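Growing avocados from stones - anyone else hooked?
Ramthorpe Growers Forum > Indoors and Windowsills

pottingshed_pat
Posted in October
I've gone and done it again. There are now jam jars along the whole of the kitchen windowsill, each with an avocado stone in it, and my other half has had to move the radio. I'm not even sorry! I started in spring with one stone out of a salad and the root that came out of the bottom was so thick and white and determined that I was lost from that moment.

My method, for what it's worth: rinse the stone, leave it in a bowl of lukewarm water overnight, peel the brown skin off, then cocktail sticks and a jar, fat end down. Top up when the level drops. The quickest one split in 16 days, the slowest is still sulking and I refuse to give up on it.

What does everyone else do? And has anyone kept one going past the two-leaves-on-a-stick stage?

mossy_bricks
Oh you're one of us now. Welcome!

I'd ditch the cocktail sticks though. I lost a whole batch to rot and it always began where the stick went in. I use damp kitchen roll in a sandwich bag, in the airing cupboard, and look at it once a week. When the root is as long as my thumb it goes straight into compost with the top half of the stone showing.

pottingshed_pat
But then you don't get to watch! Half the joy is seeing the root come down through the water while the kettle boils.

mossy_bricks
I want a plant, you want an aquarium :)

Dauda_allotments
Mossy is right about the rot, but I don't think it's the sticks, I think it's stale water. Change it all every few days instead of topping up. I've used sticks for years on Dauda plots (we have a heated bench in the communal greenhouse, very spoilt) and hardly lose any.

The fruit matters as well. Ripe ones do far better for me than the rock hard ones. If the stone lifts out clean with a spoon I have high hopes for it, and if I have to dig it out with a knife it generally goes in the bin. Please don't whack the stone with a knife blade to get it out, by the way, you'll nick it and it will go mouldy from the nick. Also hands.

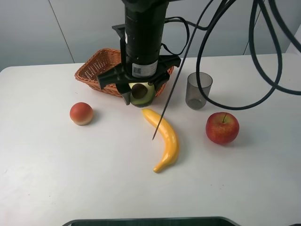

Once it's up, pinch it out. I know it feels cruel. When the stem gets to about the length of a school ruler, cut it back by half and it will branch. Leave it alone and you get a beanpole with a tuft on top that falls over every time somebody opens the window.

leggy_and_proud
Going to disagree on pinching out. Mine was planted in 2000, never been cut once, and it lives in the stairwell where it has all the height it wants. Yes it's a beanpole. It's a magnificent beanpole! The leaves at the top are as long as my forearm. I cut one back in a fit of tidiness years ago and it dropped every leaf and died.

Dauda_allotments
What time of year did you cut it?

leggy_and_proud
November I think.

Dauda_allotments
There's your trouble. Late spring, when it's growing hard. I wouldn't touch anything now till the light comes back.

leggy_and_proud
Fair enough, I'll give you that one. Still not cutting the big one.

tea_then_weeding
Can I ask the obvious question, will any of them fruit? I've got three seedlings and a daughter who has promised guacamole to her entire class.

mossy_bricks
Very unlikely indoors, sorry to the class. They take years and need far more sun than we get. There was one in the old glasshouse at Ploltilham that flowered, masses of tiny greeny-yellow flowers, and I went back twice hoping for fruit and never saw any. Lovely thing all the same.

tea_then_weeding
I'll break it to her gently. Brown tips on the leaves, is that me underwatering?

pottingshed_pat
Mine did that and it stopped when I changed to rainwater! Our tap water is very hard, the kettle looks like a cave.

Dauda_allotments
Could be either, or a radiator underneath. Stand the pot on a tray of wet gravel and move it away from the heat. And don't let the pot sit in a puddle, they hate that more than anything.

leggy_and_proud
Rainwater here too. And a bigger pot than you think.

mossy_bricks
A smaller pot than you think! They sulk in a big one.

pottingshed_pat
I love this forum. Right, I'm going to try both ways side by side, 24 stones, half in bags in the airing cupboard and half in jars. The greengrocer in Trometano Street has a box of very ripe ones marked down and we'll be eating avocado on toast until Christmas. Will post when the first one splits.

tea_then_weeding
Please do! And put the start date on the jars, I forgot and now I've no idea which of mine is the eldest.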